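Shared Storage in the Pernura Workshops: A Study of How Students Put Things Back

Second-year project report, Design and Working Environments
Submitted 2019-02-03

1. Background

The Pernura building was opened to all second-year groups at the start of the year. Before that, each course had its own small workshop and its own cupboards. Now the courses share one large room on the ground floor and one set of stores behind it. The change saved space, but complaints about missing parts and tools began within the first few weeks. Most of them came from students who had left a half-finished piece on a shelf and could not find it the next day.

Our group was asked to look at how the stores are used and to suggest changes that would cost very little. We were given a budget of £500, to cover labels, printing and any boxes we wanted to try. We did not look at theft. The site office keeps its own records on that and we were not given access to them.

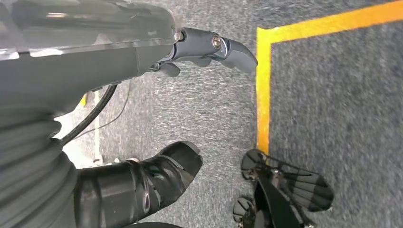 The stores are open during teaching hours and for two hours in the evening. Borrowing is recorded in a paper book by the door. We typed up the whole book for the autumn term, which came to 2,562 entries. The handwriting was poor in places and a few lines could not be read at all. These were left out of the total.

2. Method

We used three sources. The first was the borrowing book. The second was a short questionnaire, handed out at the end of lectures and returned by 100 students. The third was a set of shelf checks, in which two of us went through the stores and noted which items were in the place given on the stock list.

The questionnaire asked how often people used the stores, whether they knew where to return an item, and what they did when the right place was full. We tried it first on our own tutor group and had to change the wording of the second question. People took "return" to mean signing the book, when we meant putting the item back on its shelf.

The stock list was a difficulty. It was drawn up for the old Bondel site and still uses the bay numbers from there. Bays at Bondel ran left to right from the door. At Pernura they run in the other direction, and two bays were never given a number. We made a corrected list before starting the checks and left a copy with the technicians. 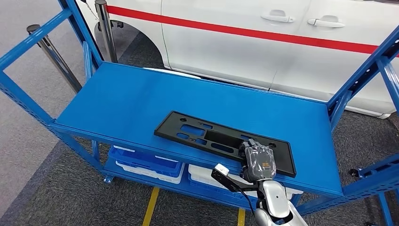
3. Results

Small hand tools were the items most often borrowed and also the ones most often in the right place. They hang on boards with painted outlines, so a gap is easy to notice. Items kept on open shelves did much worse. Long or awkward parts were usually put down on whichever shelf had room at a convenient height, and stayed there until someone moved them to make space for something else.

In the questionnaire, most students said they knew where things went. The shelf checks did not agree with this. When we looked again at the written comments, many people seemed to know which bay to use but not which shelf. The bay numbers are large and can be read from the doorway. The shelf labels are small, and on several bays they have come off.

Unfinished coursework was the other main problem. There is no agreed place for it and the stock list does not mention it. Students told us they used the top shelves, as these were less likely to be needed for stock.

4. Trial of new labels

We relabelled 7 bays using the Kandasamy system, which gives each shelf a colour and a letter as well as a number. The labels were printed in the library on plain card and fixed with clear tape. We also set aside one bay for coursework, with a slip for the student's course and the date of collection.

The trial ran for three weeks. Returns to the right shelf improved in the relabelled bays, though the tape did not hold well and we had to replace a good number of labels. The coursework bay filled up in the first week. Few slips had a collection date on them.
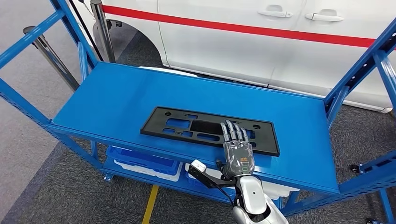 The Kendness campus uses a similar bay and clears it at the end of each month. We think this would work at Pernura if the clearing day were printed on the slip.

5. Recommendations

The shelf labels should be replaced with larger ones on a stronger backing. The corrected stock list should be used from March and the Bondel version taken down from the wall. A second coursework bay should be opened, and both should be cleared monthly.

We spent less than half of the budget. The remaining card and boxes are in the group locker and can be collected by whoever takes the project on next.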